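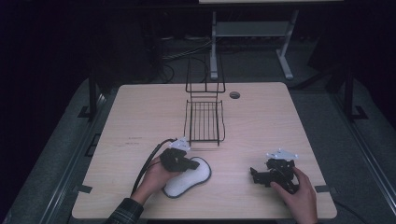 Plarow Rack and Pad

Version 1.2, released April 8, 2024
Maintained by Priya Gallagher and Misaki Tsuchiya

Summary

Plarow Rack and Pad is a collection of 3000 short recordings of small household things being handled at a table. Most recordings involve a wire rack and one other item. The other item is picked up, turned, laid flat, stood in the rack or taken out of it again. Each recording comes with a text note saying what was done and how the table was left at the end.

The collection was put together for people who study how everyday objects are stored and put away, and in particular how soft, flat things behave next to something rigid with narrow openings. It covers 93 items. Every item has its own entry in the item list.

What is in the download

recordings/ One folder per recording, numbered from 0001.
notes/ One plain text file per recording, same numbering.
items.csv The item list.
surfaces.csv Tables and other work surfaces.
splits/ Text files listing the training and test recordings.
CHANGES.txt Changes between versions.
LICENSE.txt Terms of use.

The item list

Each row in items.csv has these columns.

item_id: Short code, for example pad_kidney or rack_wire_tall.
group: One of rack, pad, cloth, tray, box, utensil, other.
stiffness: soft, bending or rigid.
surface: Free text, such as fuzzy, smooth, ribbed or open grid.
color: Main color first, then the color of any border or trim.
remarks: Anything a reader should know before using the item.

We filled in the stiffness column by hand. An item is marked soft if it droops when held by one end, bending if it flexes but comes back to its shape, and rigid if neither happens. Misaki Tsuchiya did the first pass and Priya Gallagher checked it. Where the two disagreed, the item is marked bending and the remarks column says so.

Racks

The tall wire rack is black, with a back frame made of thin rods and a small loop at the top. Its lower part is a basket section with closely spaced bars. In the notes, the gaps between these bars are called slots. "Front" always means the basket side and "back" always means the tall frame, whichever way the rack is facing.

The rack is light and can shift when something is pushed into it. If it moved more than its own width during a recording, the note ends with the word MOVED in capitals. If it tipped over, the note ends with TIPPED. Both kinds are kept in the collection.

Pads

The pad group is the largest of the soft groups, with 700 recordings. It includes round, square and kidney-shaped pads. The kidney-shaped one is white and fuzzy with a thin dark gray border. Its two ends differ in width, and the notes call them the narrow end and the wide end. Please keep these terms if you add notes of your own. "Top" and "bottom" caused a lot of confusion in version 1.0 and have been removed.

Pads are not ironed, brushed or flattened between recordings. Some of them curl at the edges late in a session.

Surfaces

Most sessions used a light wood table with rounded corners. There is a small cable hole with a dark rim near one edge of this table, and we use it as a landmark. If a note says "hole side," it means the half of the table with that hole in it. Other surfaces are listed in surfaces.csv with their size and finish.

Notes

Notes are one to four sentences long and written in the past tense. A typical one reads:

Picked up the pad by the narrow end, turned it a quarter turn and stood it against the back of the rack. Pad slid down and ended flat on the table, hole side.

A recording where the item did not end up where it was meant to go is not treated as an error. The note says where it went. Please don't filter these out if you are looking at how often soft items slip, as they make up a fair share of the pad group.

Splits

300 recordings are set aside for testing. They were picked by session, so no session appears in both lists. Some items do appear in both. If you need items that are new at test time, build your own split from the item_id field and describe it in your write-up.

Known problems

The color column was filled in under warm indoor light. Whites and creams may be mixed up, mainly in the cloth group.

Two trays share the code tray_small in version 1.1. They are now tray_small_a and tray_small_b. Older notes have been updated to match.

A few notes use "basket" for a separate woven basket and not for the lower part of the wire rack. Check the item_id before searching on that word.

Weights are not included. We had planned to add them, but the kitchen scale we used gave unsteady readings for the lightest pads.

Related collections

Hidado uses the same note format for drawers and shelves. Nakajima covers folded cloth only and has its own item codes, which do not match ours. A table for converting between the two is kept in the Nasta repository.

Corrections

Send corrections to the maintainers with the recording number and the line you think is wrong. For changes to an item entry, include the item_id and the column name. Corrections received during April will go into version 1.3.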